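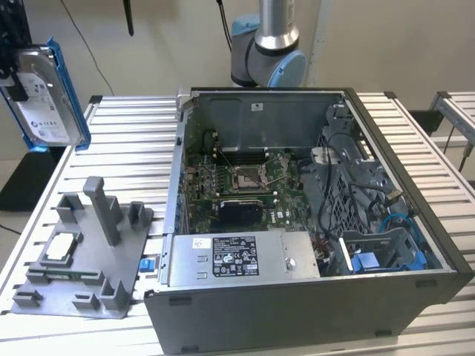
One reviewer of the course plan at Wistport asked why students should work on a whole computer when a single board bolted to a plate would be easier to grade. We kept the whole computer. Cables, walls and brackets limit how the arm can approach a part, and students who had only practiced on bare boards tended to plan straight-line moves that failed inside a case.

Figure 2. Student workcell for the assembly task. The desktop tower lies on its side with the CPU socket empty. The processor and a memory module rest in the gray 3D-printed tray to its left.

4.2 Assembly task

The project runs for 3 weeks in February, in teams of 2. Each team writes a program that moves parts from the tray into the computer. The tray was drawn by an earlier class at the Gokudville campus and printed again for this course. Its pockets give each part a known starting position, so teams can begin without a vision system — most added one later.

A trial ends when all parts are placed or when 60 seconds pass without progress. Teams may restart a trial but may not touch the parts by hand once it has begun. Motion logs were saved with Fomow, our class logging tool, and scored with the Aasen checklist described in Section 3.

Placing the processor caused the most trouble. Several teams wrote a separate slow routine for the last part of the move and used it again for the memory module with small changes. The full set holds 3,000 trials.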